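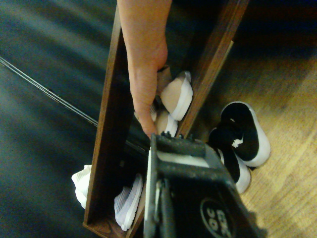
Figure 7. Shoe rack, wrist camera view. Finger cue on the heel of the upper beige slip-on, gripper just below.

Manuals > Vasholm Home Arm > Household tasks > 7 Shoe rack tidying

7 Shoe rack tidying

7.1 Scope and readiness

This section covers set-up of the shoe task on the Vasholm arm with the Jastness wrist module. The task is graded Assisted. The arm can collect single shoes from an open floor and place them on a clear surface without help. It cannot yet be relied on to empty or fill a narrow rack by itself, and a person must stay within reach of the stop button for the whole run.

Owners who want a task that can be left to run should use section 5 (Table clearing) or section 6 (Towel transfer). Both are graded Unattended.

The grade is based on a bench trial of 695 attempts carried out by Chiamaka Mohammed's group in July. Single shoes on the floor gave few faults. Most faults came from shoes stored close together, where the gripper closed on two uppers at once or pushed the lower shoe further in. Pairing was the second most common fault. The software compares colour, sole and outline, and will often match two left shoes of the same model.

7.2 Before you start

1. Check that the wrist module firmware is 1619 or later. Earlier versions do not accept finger cues.
2. Place the rack where the arm can reach both ends of it. Racks with deep sides should be turned so that the opening faces the arm.
3. Switch on the room lights. The inside of a rack with solid side boards is dark even in daylight, and the camera has no lamp of its own.
4. Remove boots, sandals with loose straps and anything with a heel higher than 7 cm.
5. Tuck long laces into the shoe.
6. Move the arm by hand through its full travel in Free mode and watch the cables. They must not catch on the rack or on the edge of a mat.

Note: Shoes lying outside the rack need not be moved. In Figure 7 there are two black-and-white sneakers on the wooden floor against one side board, and a white shoe on the dark mat at the other. The arm treats shoes in these positions as floor items and deals with them under 7.4.

7.3 Giving a finger cue

A finger cue tells the arm which shoe to take next. It replaces the on-screen selection used in older releases.

1. Select Tasks, then Shoes, then Cue. Wait for the tone.
2. Bring one hand into view from the side opposite the gripper. Keep the other fingers curled.
3. Put the tip of the index finger on the heel. Do not point from a distance - the camera cannot judge which of two close shoes is meant.
4. Hold still until the second tone.
5. Take the hand fully out of the rack.
6. Press Confirm. The arm will not close the gripper until this is pressed.

CAUTION: The gripper may be very near the fingers during steps 3 and 4. Its drive is held off while a cue is being read, but the arm can still drift slightly. Do not place the hand between the gripper and a side board.

Where two shoes of a pair lie one above the other, as the beige slip-ons appear to do in Figure 7, always cue the upper shoe first. Taking the lower one first tends to wedge the upper one across the opening.

Note: Blur in the camera view is normal while the arm is moving. If the view is still blurred 18 seconds after the arm has stopped, clean the lens with a dry cloth and repeat 7.3.

7.4 Floor items

1. Clear the rack first, or select Skip rack.
2. Select Floor. The arm lists the shoes it has found.
3. Delete any entry that is not a shoe. Slippers and folded socks are sometimes listed.
4. Press Run.

Shoes resting on their side are picked up by the sole edge. Shoes that overlap are taken from the top. A shoe partly behind a board may be reported as Not reachable, in which case pull it clear by hand and press Retry.

7.5 Putting shoes back

Return to rack is supplied as a trial function and is off by default. It works best with stiff shoes and a rack that is less than half full. Knitted and mesh uppers fold under the gripper and may be left toe down or on their side. Set the grip to Soft for these, and expect to straighten them afterwards.

Do not use Return to rack with racks that are not fixed or weighted. The arm can push a light rack along a smooth floor without reporting a fault.

7.6 Fault messages

S1 Double grip. Two shoes held. Support both, press Release, cue again.
S2 No heel found. The fingertip is on the toe or side. Repeat 7.3 from step 2.
S3 Hand present. Remove the hand and press Confirm.
S4 Pair uncertain. Accept or reject the match on screen.
S5 Cable load. Stop the run and go back to 7.2, step 6.

If S1 appears three times in a row, thin out the rack by hand before going on. Logs may be sent to Zhiqiang Xu at the Tudose service desk - include the firmware number and the rack width.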